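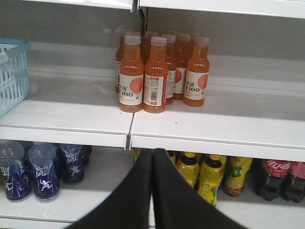
El etiquetado de las bebidas envasadas: algunas consideraciones para el consumidor

En esta bitácora se han recibido varias consultas sobre la lectura de la información nutricional en refrescos, tés y zumos. Procede recordar, en primer término, que los valores se expresan por cada 100 mililitros, mientras que el envase puede contener 200, 330 o más. La comparación entre dos productos debe efectuarse siempre sobre la misma base.

Conviene distinguir asimismo entre «sin azúcares añadidos» y «sin azúcares». La primera mención no excluye los presentes de forma natural en la fruta – extremo que suele pasar inadvertido en los zumos. 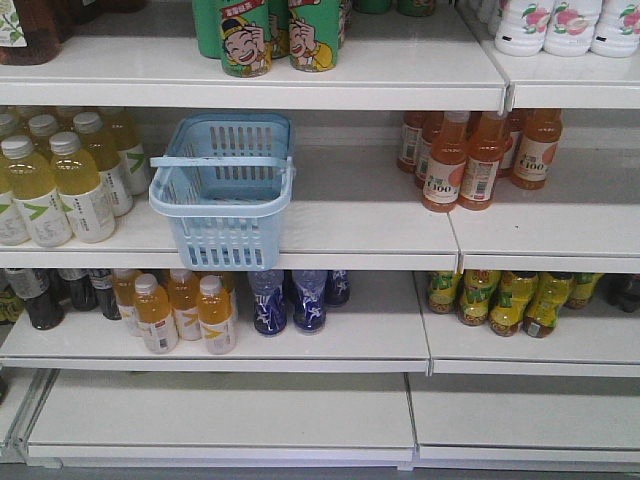

El orden de los ingredientes ofrece una segunda orientación. Figuran de mayor a menor peso, de modo que un azúcar situado en segundo lugar, tras el agua, merece atención.

El lector Faisal Orakzai pregunta por el tamaño de la letra. La norma europea fija una altura mínima de 1,2 milímetros para la x minúscula, con una excepción para los envases de superficie reducida.

En marzo se publicará una segunda entrega, dedicada a los edulcorantes y a la cafeína. Las consultas pueden remitirse mediante el formulario habitual.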